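Is the Clulero kit worth it for a beginner, or should I hold out for the Bodex?

Posted in Hobby Robotics > Kits and Buying Advice

I've been circling the Clulero desktop arm kit for a couple of months and I need somebody to either talk me into it or take my credit card away. For those who haven't fallen down this hole yet: you get the printed parts, the servos, the driver board, a bag of screws and access to the Flulen software, which is where you record yourself doing a task over and over until the arm can do it without you. The seller's page says a patient adult can build it in a weekend. I'm an adult.

My background is one line-following car and a lot of confidence. I can solder if nobody is watching. I don't own a 3D printer, so I'd be buying the full parts bundle. What I want at the end is an arm that can handle ordinary household objects on a table. I don't need it to be fast, and I don't need it to lift anything heavier than a snack.

The Bodex has metal links and looks like it belongs in a dentist's office, but it costs about twice as much and the gripper is sold separately, which struck me as a bit like selling a fork without the pointy end. So: is the Clulero gripper any good on soft or crumbly stuff? And how bad is the assembly, really?

half_a_servo

Rostam Ghaffari

I've had a Clulero since last September, so I'm past the stage where I defend it out of pride.

Assembly took me four evenings. The base and shoulder are easy. The wrist is where you find out what kind of person you are. Feed the cables through before you screw the wrist servo down, because the manual mentions this one page after it would have helped. Center every servo in Flulen before you attach its horn. I skipped one, and my elbow spent its first day of life bending politely in the wrong direction.

As for crumbly stuff, toast is what I'd judge it on.
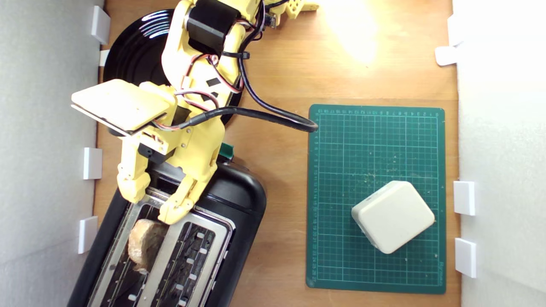
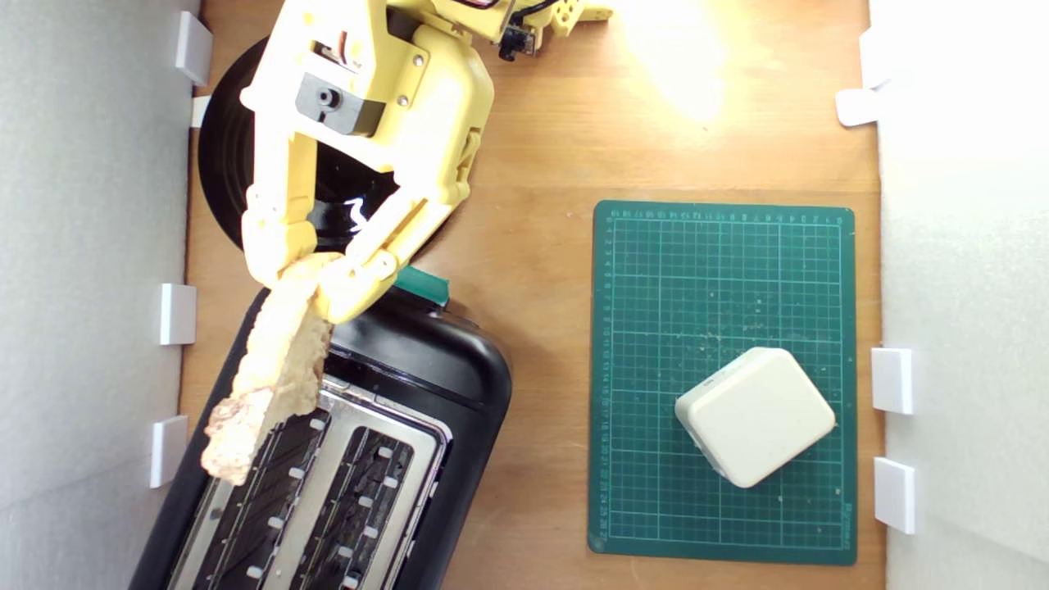 Grip force is the setting you'll spend your life with. It lives in a Flulen menu called Effort and runs from zero to 100, and the factory value is 82, fine for a wooden block and a death sentence for baked goods. I run it at 15 for bread. The fingers can pinch a slice by its upper edge and hold it upright over the slots, and for printed plastic that's respectable. The trouble is everything leading up to that pinch. With a slice standing in the slot, one finger has to get in beside the toaster's rim while the other bends in from the far side, and if your approach is a little off you're pushing on metal. Record the approach slowly, and record a lot of them. My first batch of demonstrations was all done in one mood and from one angle, and the arm learned the mood.

Two more things. Crumbs go everywhere, including on the cutting mat, so keep a brush handy and wipe the fingertips now and then. And sort out your lighting before you record anything. A shiny tabletop or a shiny toaster will give you bright patches, and if you record by day and run at night you'll have a different set of bright patches and an arm with opinions about them.

On support: they answer email, usually in a day or so, and they sent me a replacement finger link without making me prove I deserved it. The screws that come in the bag are soft. Buy a decent screwdriver or you'll round them off, and then you'll get to write to support again.

Would I buy it again? Yes, with the parts bundle, and with lower expectations for the first month. I can't tell you much about the Bodex. A guy at my makerspace has one and it's lovely, but he mostly dusts it.

gantry_mcgantryface

Bodex owner, not the dusty one. Get the Bodex if you care about it landing in the same spot every time. The printed arms flex a little when they're stretched out, and you'll feel it in anything fiddly. For learning on, though, the flex is survivable and the price isn't even close. Whichever one you get, look at the Abbasi fingertips, the rubber slip-on ones. They come in 2 sizes and you want the small ones for the Clulero. The large ones fit too, in the sense that a boot fits a cat.

Also check that your table clamp fits your table. I'm saying this as a person who now owns a different table.

tobymakes

just buy it. mine works fine. never tried toast

half_a_servo

Thanks all. Ordered the Clulero with the parts bundle and the small Abbasi tips. Rostam, I've written "cables first, then wrist servo" on a sticky note and put it on the wall over the bench — if I still get it wrong I'll be back in this thread asking how to get a rounded screw out. Does Flulen save the Effort value per task, or do I have to remember to change it?

Rostam Ghaffari

Per task, as long as you hit Save before you close the menu. Closing the menu doesn't save it. You'll find this out with a piece of bread.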